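1 April 2022

No fooling, the new policy works! I've been grinning since lunch and want to get this down while I still have the order of things straight.

Some background for future me. Up to March we trained the two arms on one long demonstration after another, whole table cleared from start to finish, and we had 300 of those. The policy we got from them was fine until one arm had to wait for the other, and then it dithered horribly. So we tried what I've been calling the Munine split: chop every demonstration wherever a gripper opens or closes, train on the short pieces, and let a small second network pick which piece comes next for each arm. I expected a modest bump at best.

Today's batch came out at 85 per cent of sorts finished without anyone touching the stop button. The old policy never got near that on the same table, and I do mean the same table, same bins, same lighting. The start positions were drawn from the Jandero list, so I couldn't be kind to it even by accident.

What pleases me most is the overlap. The arms used to take polite turns, and now the left will be busy with one thing while the right carries on with its own. I didn't put that in anywhere! The chooser has only ever seen 1000 short pieces with labels on them, and it seems to have picked up for itself that both sides can be working at once.

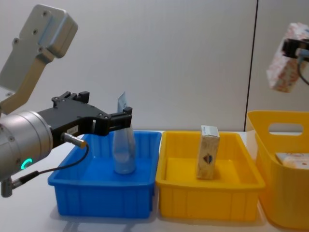

Left gripper on the bottle in the blue bin, right gripper with the tissue box over the tall yellow basket.

Still to sort out: the chooser gets jumpy if two pieces look alike near their ends, and I want 5 fresh training runs with different seeds before I believe the number. I must also read the Papadakis report properly, as I think they cut their demonstrations by time and it would make a lovely comparison. Runs one and two are queued for tonight on the Lovetti machine, if the disk holds out.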